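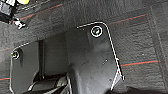
Gap nights are the single unsold nights left between two bookings when the minimum stay is longer than the space that remains. This report tests whether a flexible minimum-stay rule reduces them in a small rental building, and what it does to cleaning work.

**Group:** Eduardo Abreu, Chiamaka Abubakar, Ea Kvaran
**Supervisor:** Dagný Oddsson
**Submitted:** 3 November 2019

## 1. Data

The booking log was supplied by the Lindqvist apartments in Tornavville, a building of 30 short-stay units. It holds 711 bookings. Each row gives unit type, arrival date, departure date, booking date and price per night. Guest names were removed before we received the file. Owner stays are marked as blocked nights and were left out of the occupancy figures.

Rows with a departure date earlier than the arrival date were dropped. Extensions had been entered as new bookings, so they were merged with the original stay when the unit and the price matched.

## 2. Method

The present rule is a fixed minimum of three nights. The rule under test, called Una in our code, keeps three nights as the default but drops the minimum to the length of the gap once arrival is eight days away or closer. Both rules were run on the same request stream. Requests were drawn from the log with replacement, and each rule was run 500 times.

A request that does not fit any unit of its type is lost. The model does not let a guest shift dates or accept another type. Paula Furtună at the rental office told us that guests do both, so the loss rate in the model is probably too high.

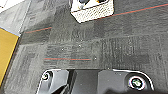 Cleaning time was set by unit type and by floor covering. A bare floor was given a sweep and a mop, and a carpeted floor a vacuum pass only. Gray carpet tile laid in alternating directions, with darker and lighter squares side by side and the pile a little flattened, was placed in the vacuum group with no extra time for wear. Rugs were ignored.

## 3. Results

Una left fewer gap nights than the fixed rule in every run. The effect was strongest in April, when short requests are common and few units are full. In peak weeks the two rules gave nearly the same calendar.

The number of cleanings went up under Una. A one-night stay needs the same cleaning as a long one, and the price per night was held constant in the model.

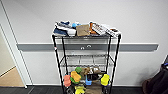

*Figure 1. Wire shelving cart with the middle shelf clear.*

## 4. Limits

The log covers one building. A check against listings in Flanamden was planned but dropped, as those listings show only open and closed dates. Late cancellations are missing from the log. Linen cost is treated as part of cleaning cost. 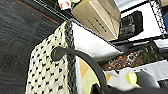 *Figure 2. Woven basket with braided rim and curved black handle.*

## 5. Further work

The next version should add a one-night surcharge and test at which level the extra cleanings are paid for. The eight-day limit was chosen by hand and should be varied by season. Code and the cleaned log are stored in the course folder under the group name.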